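Grarkora Tenants' Bulletin
Aug 21, 2022
Item 2: Dust control during interior work

Sanding and cutting in occupied units remains the main source of dust in the Istgate building. The hallway filters on the upper floors were replaced in January and are already loaded past the point at which the supplier, Drarnurura, recommends a change. A full set costs $1,770, and the budget allows for one set per year. Any unit planning interior work should follow the steps given in this item.

Close the supply and return vents in the work area before starting, and tape over them. Leave the bathroom exhaust fan off. It pulls air from the hallway when the unit door is open, and the dust settles in the duct.
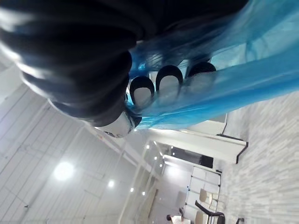
Sheeting is sold by thickness, and the thinnest grades tear at the tape line within a day. Use a grade rated for repeated handling, and fold the top edge over twice before taping. Color makes no difference to performance. Translucent sheet, such as the blue plastic shown, lets light through, so a doorway can be covered without losing daylight in the next room. Opaque sheet is acceptable where light is not needed.

Vacuum the sheet before taking it down, then roll it inward. Bags go to the Sekiguchi bin at the loading door — not the recycling room. The limit is 300 pounds per unit per week. Loads over the limit need a separate pickup, booked two working days ahead through the building office.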